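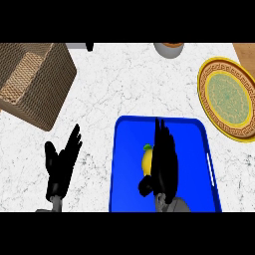

4. Setting up the Eris for your first batch

I wrote this part after my third yogurt maker (yes, third!), so it covers the stuff the leaflet in the box skips right over. Have your milk and starter out before you plug anything in.

1. Stand the Eris on a flat, hard counter, well away from the stove. Leave a hand's width behind it so the vent can breathe.

2. Wash the inner pot and lid in hot soapy water and let them air dry. The base never goes in the sink, just wipe it with a damp cloth.

3. Plug it in and hold Mode until the display blinks. Mine came set to the short program, and you want the long one.

4. Warm your milk in a saucepan to 180 degrees, stirring now and then, and let it cool until it reads 110 on a kitchen thermometer. Go slow here! I rushed it once and ended up with something closer to soup.

Caution: don't heat milk in the inner pot on a burner. It isn't made for that and it will warp.

5. Stir two spoonfuls of plain yogurt into a cup of the warm milk until it's smooth, then pour that back into the rest and stir gently.

6. Fill the pot up to the line, put the lid on and press Start. The timer counts down from eight hours. I like mine sour, so I set it for 10 (my sister-in-law thinks this is madness).

Note: please don't bump it or lift the lid to peek while it's running. I know, I know.

7. When it beeps, move the pot straight to the fridge and leave it overnight before you dig in.

If the display shows E2, unplug it, wait 14 minutes and start again from step 3. If E2 comes back, check that the pot is seated all the way down, with the notch facing front. Mine was sitting crooked the whole first week.

Straining it for thick yogurt is in section 5.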